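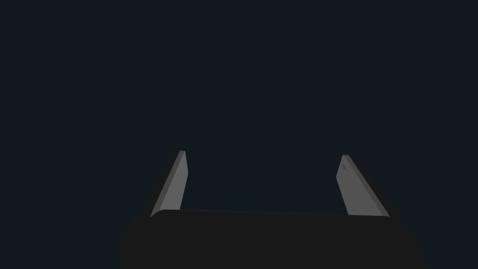

Greifer meldet »geöffnet«, Ablauf bleibt stehen: Fehler in der Simulation eingrenzen

Lesezeit: 2 Minuten

Das Fehlerbild trat im Projekt Walex nach der Umstellung des Greifermodells auf. Der Arm fährt die Warteposition an, die Finger öffnen, danach läuft die Ablaufsteuerung in die Zeitüberschreitung. Der Prüfschritt »Teil gegriffen« wird nie erreicht. Die Anleitung setzt voraus, dass Simulation und Steuerung auf demselben Rechner laufen.

1. Sollwert und Istwert trennen

Beide Größen in getrennte Kanäle schreiben und 115 Zyklen aufzeichnen. In der alten Konfiguration wurde der Sollwert als Istwert zurückgelesen. Die Statusmeldung ist dann immer plausibel und für die Diagnose wertlos.

2. Ansicht am Handgelenk öffnen

Die Szene anhalten und die Fingerstellung mit dem aufgezeichneten Istwert vergleichen. Weichen beide voneinander ab, liegt der Fehler in der Gelenkdefinition. Stimmen sie überein, weiter mit Schritt 3.

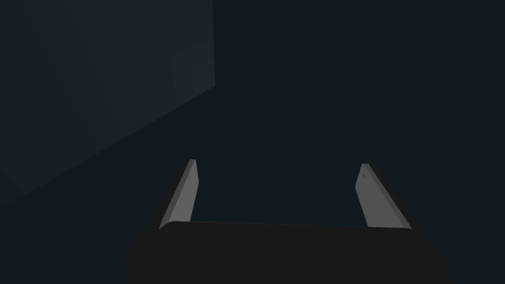 Greifer in der Simulation, Finger geöffnet, kein Teil im Greifbereich.

3. Toleranz prüfen

Im Modell war die Endlagentoleranz in Metern eingetragen, die Steuerung erwartet Millimeter. Der Vergleich schlägt damit auch bei korrekter Stellung fehl. Einheit anpassen, Szene neu laden. Ein Neustart der Steuerung allein genügt nicht, die Parameter werden nur beim Laden gelesen.

4. Zeitüberschreitung absichern

Nach Ablauf der Wartezeit muss der Arm anhalten. In der Vorgängerversion wurde die Bewegung fortgesetzt, was an der realen Zelle nicht zulässig ist. Den Haltebefehl vor der Fehlermeldung absetzen. Wartezeit: 100 ms.

5. Wiederholung

Den Ablauf sechsmal ohne Teil durchfahren. Jeder Durchlauf muss mit »kein Teil« enden. Tritt die Zeitüberschreitung erneut auf, Protokoll und Modelldatei an Celina Sikora senden.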